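Okay friends, a lot of you have been asking me how I store my flower so it doesn't turn into dust by the bottom of the jar, and I keep promising a proper answer, so get comfortable because I'm going to take my time with this one.

First, a little background. I moved to Toledo two years back with a shoebox of sandwich bags and a very bad attitude about humidity. Everything I bought tasted like hay within a couple of weeks and I blamed the dispensary, loudly, to anybody who'd sit still (sorry, everyone at that cookout).

It was my friend Ladi Bassey who finally opened my cupboard, looked at the shelf right above my stove and just sighed at me. Heat, light and air, she said, and you've given it all of them. She was completely right!

So now I use glass. Small glass jars with a rubber seal, the kind you'd put jam in. Mine are from Clatano and I have 2 sizes, but any jar that closes tight will do the job. Pick one the flower nearly fills, so there isn't a big pocket of air sitting on top of it.

Then a humidity pack goes in each jar. They come in different strengths and I like the 62 – my sister swears by the 58 because she rolls everything and wants it a touch drier. Neither of us is going to budge, so try both and see which one you reach for.

Please label your jars, too. Strain and the month you opened it, that's plenty. I had a lovely one called Florkcombe back in May and I mixed it up with something much sleepier before a family lunch. I remember the potato salad and very little else.

Also, go through what you've got every so often and let the old stuff go. I did mine this morning and felt so much lighter afterward. 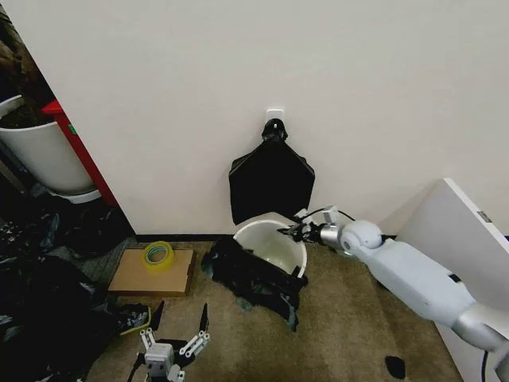
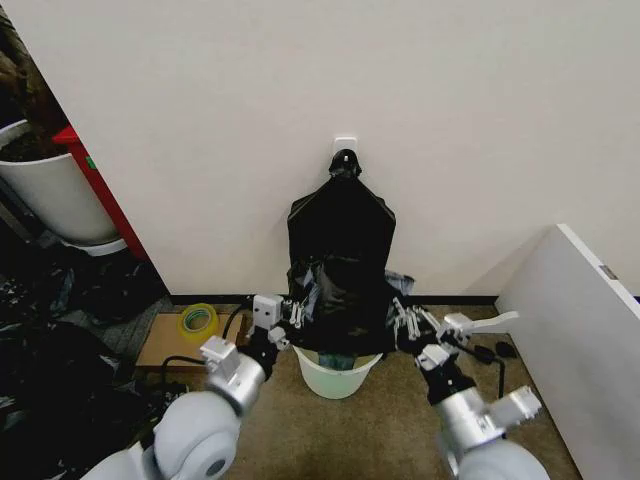
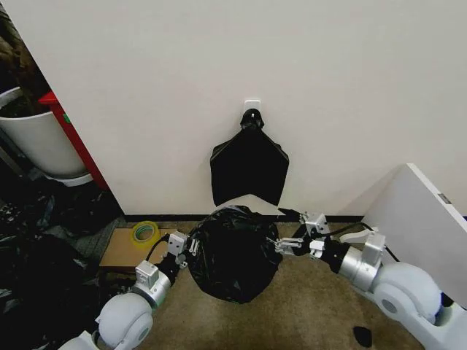
Now, the fridge question, which I get constantly. I don't do it. The temperature goes up and down every time somebody wants the milk, and the moisture goes along with it. The freezer makes those tiny frosty bits brittle and they snap off when you handle the jar. A dark closet shelf is plenty cool enough for me.

If you have kids or pets or nosy roommates, get a box that locks. I put off buying one for ages and then picked up the Drudmont on sale. It holds all my jars standing up, and the code has survived me forgetting it (I'd written it inside a cookbook, don't tell anyone).

And edibles live in that same locked box, in the package they came in, every single time. They look like candy, and I don't want anybody's grandma or anybody's beagle finding out the hard way.

Okay, that got long, as usual! Next time I'd like to get into grinders, and whether you should wash yours – mine is a disgrace at the moment, so I may need a few days. Send me your jar questions in the meantime, I really do read them all with my coffee.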